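Search this site
Enter keyword
Go

How to make salad dressing in bulk and bottle it by weight

By Washington Miranda
Updated 2025-12-03

Most dressing recipes are written for one bowl of salad. If you cook for a club, a works canteen or a large family, you will want to make more than that and keep it in bottles. The method below is for a plain honey and mustard dressing. I have used it for the summer lunches at Tendthorpe since we moved them to July, and it works for most oil and vinegar dressings with small changes.

Working in parts

Measure everything by weight, including the liquids. Spoons and jugs are fine for a single bowl, but the errors grow as the batch grows. Honey is the worst for this, as a good deal of it stays on the spoon.

The recipe in parts is:

5 parts light oil (sunflower or rapeseed)
2 parts cider vinegar
2 parts smooth mustard
2 parts runny honey
Salt and pepper to taste

Decide how much finished dressing you want, then divide that by the total number of parts. The answer is the weight of one part. Multiply it up for each ingredient and write the figures down before you open anything. My usual batch comes to 1,485 g before the salt goes in.

Mixing

1. Stand a large bowl on the scale and set it to zero.
2. Add the mustard, set to zero again, then add the honey.
3. Take the bowl off and whisk the two together until smooth.
4. Put it back on the scale, set to zero and add the vinegar. Whisk again.
5. Weigh the oil into a separate jug with a good lip.
6. Pour the oil into the bowl in a thin stream, whisking all the time. A hand blender on its lowest speed will do instead.
7. Season, leave it to stand while you get the bottles ready, and taste it again.

If the dressing splits, put a spoonful of fresh mustard in a clean bowl and whisk the split mixture into it a little at a time. This nearly always brings it back. Cold oil is a common cause, so take it out of a chilly larder well before you start. 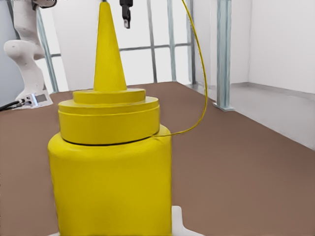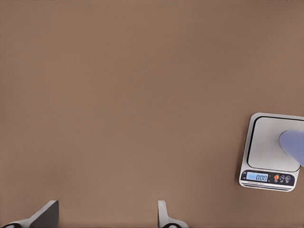 Filling by weight gives you bottles that match, and it tells you early on if you are going to run short. Wash the bottles and caps in hot soapy water, rinse them well and let them dry fully, upside down on a rack. Weigh one empty bottle with its cap and note the figure. Squeeze bottles with a tall tapered nozzle, like the yellow mustard one, are good for serving but hard to clean, so push a thin brush up the inside of the nozzle and run hot water through it. Fill with the cap off, using a wide funnel. I put 425 g in each bottle and stop there - a bottle filled to the brim will spit when the cap goes back on. A batch fills three, and what is left goes in a jam jar for the kitchen.

Labels

Write the name of the dressing, the day it was made and the words "contains mustard" on every bottle. Mustard is an allergen and people do ask. Masking tape and a marker pen will do, but put the tape on before the bottle goes in the fridge, as it won't stick to a cold damp surface.

Keeping and serving

Keep the bottles in the fridge and use them within two weeks. The dressing will thicken and may separate. Take it out a short while before the meal and shake it hard with a finger over the nozzle. Don't top up a part-used bottle with fresh dressing. Finish it, wash it and start again.

Changes you can make

For a sharper dressing, swap one part of the honey for vinegar. Wholegrain mustard tastes good but blocks narrow nozzles, so put that version in a jar and serve it with a spoon. Jailson Batista makes his with half olive oil, and it sets quite firm in the fridge, so allow longer for it to loosen. Fresh garlic or herbs shorten the keeping time a great deal. I stir those in on the day, into only as much as will be eaten.

Related pages
How to cook potatoes for a large salad
Coleslaw that keeps its crunch
Pickled onions, the Karam way
Choosing storage jars
Planning a cold lunch for a crowd

Varnadwood Kitchen Notes | Contact us | Copyright Varnadwood | Back to top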